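Rapport d'avancement — programme Hiltari, volet Cabanatuan
Période close fin juin
Rédaction : Jocelyn Tiongson, pour Planstead

1. Rappel du périmètre

Le volet Cabanatuan porte sur la réhabilitation du réseau secondaire d'eau potable : sectorisation, pose de compteurs de zone et réduction des pertes en distribution. La subvention couvre 25 mois, dont 10 sont écoulés. Le périmètre n'a pas été modifié depuis l'avenant précédent.

2. Travaux réalisés

La sectorisation est achevée dans 4 secteurs. Les vannes de sectionnement y ont été remplacées et les essais d'étanchéité validés par Ullano, maître d'œuvre. Le secteur nord reste ouvert : une conduite en amiante-ciment non reportée sur les plans a imposé une reprise du tracé.
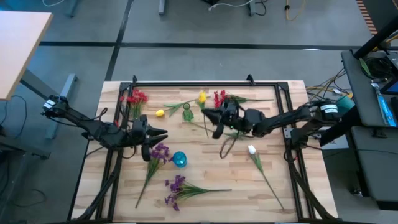
Cette reprise a été chiffrée et imputée sur la ligne « imprévus », sans appel de fonds complémentaire. Le nouveau tracé évite la traversée de chaussée initialement prévue et ramène le point de raccordement en amont de la chambre existante.

La télérelève des compteurs de zone fonctionne par pas de 10 minutes. Le taux de disponibilité des données s'établit à 91 % sur la période. Les lacunes proviennent pour l'essentiel de coupures d'alimentation au poste de concentration ; une batterie de secours est commandée.

3. Pertes et débits nocturnes

Les débits minimaux nocturnes sont relevés entre 2 h et 4 h. Ils baissent dans les secteurs fermés, sauf au sud, où un usage industriel de nuit fausse la lecture — un comptage séparé y sera posé avant toute nouvelle campagne de recherche de fuites. Les valeurs par secteur figurent dans le tableur joint.

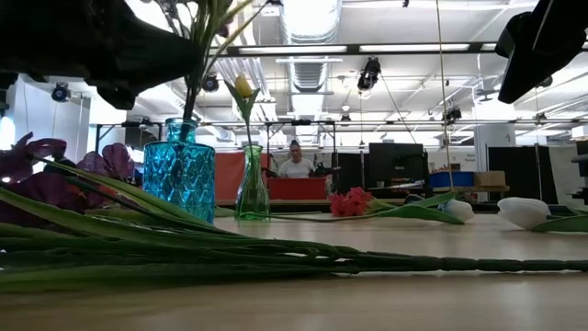 4. Points en attente

Autorisation de voirie pour le secteur nord : dossier déposé, instruction en cours.
Formation des agents d'exploitation : module d'acoustique reporté après réception des corrélateurs.
Décompte des travaux : transmis par Ullano, en cours de vérification chez Planstead.

5. Demande au bailleur

Nous sollicitons l'accord pour un transfert de crédits de la ligne « études » vers la ligne « équipements », à montant total constant. Le tableau de ventilation est en annexe B.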